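Jillarham Reuse Workshop
Progress report to the Valdebenito Fund
Period covered: September to November
Prepared by Olga Salinas, project coordinator

Summary

The grant pays for the repair and parts recovery of office desktop computers donated by local employers. Finished machines go to households and small clubs on the Jernov waiting list. This report covers intake, bench work, parts, spending and the plan for the next period.

Intake

We received 40 desktop towers in the period, all from one donor, Resach, which was clearing two floors of its old office. The donor's staff had removed the storage passwords before pickup, and the paperwork matched the delivery. Four of the towers had damage to the case and were put straight into the parts group.

Raimonds Mägi logged each machine on arrival. The log now records the service tag, the memory fitted, whether a drive is present and the result of a first power-on. We dropped the old paper cards in October. A few entries from September are still missing the memory size and will be filled in when those machines reach the bench.

Bench work

Towers are laid on their side with the panel off. The first pass is cleaning, then a check of the capacitors near the socket, then the power supply. Machines that pass go on for new thermal paste, a drive and an operating system. Machines that fail are stripped in a fixed order so the parts can be labeled as they come out.

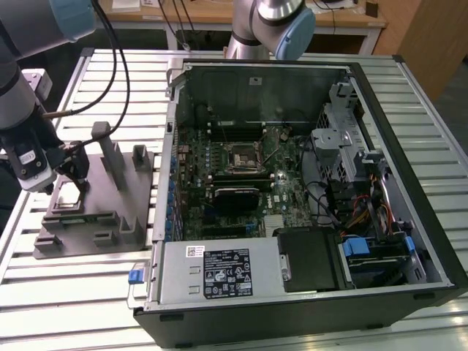 A tower with the side panel off and the CPU socket empty.

By the end of November, 14 towers had been finished and tested overnight. This is lower than the number in our plan. Thermal paste was out of stock at our usual supplier for most of October, and we did not want to refit processors with the old paste still on them. Aušra Jaunzems found a second supplier and we now keep a reserve tube on the shelf.

The other delay was drives. The donor kept many of the original hard drives under its own data policy, so we have had to buy replacements earlier than budgeted. The carriers with the blue latches were left with us in most cases, which has saved some money on brackets.

Parts recovery

Power supplies are tested under load before they go into stock. Any unit with a noisy fan or a label too worn to read is set aside for metal recycling. Memory is tested overnight and sorted by size. Processors are kept in trays with the model written on the lid.

Olga Sosa rewrote the bench sheet for this stage. It now asks for the expansion-slot brackets and the drive cage to be checked for bent metal, a step we had been leaving until reassembly. On older cases the cage has to come out before the power wires underneath can be reached, and the sheet says so at the top.

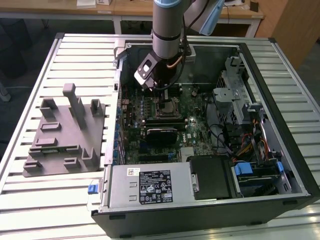 Spending

Spending is within the total for the period, with one line over. Replacement drives cost more than planned for the reason given above. Training and transport were both under, as Resach delivered the towers at its own cost. We ask the Fund to approve moving the unspent transport money to the drives line. A signed request is attached separately.

Training

Emiliano Aravena ran 2 bench sessions on processor removal and refitting. Both covered the retention lever, handling of bare sockets and how to clean off old paste. A third session, on power supply testing, was moved to January because the load tester was away for calibration.

Plan for the next period

Finish the towers now waiting for paste and drives.
Fill the gaps in the September log entries.
Hold the postponed training session.
Agree on a pickup date for the scrap metal.
Send the Jernov list an updated delivery schedule.

Questions on the figures can be sent to Olga Salinas at the workshop office.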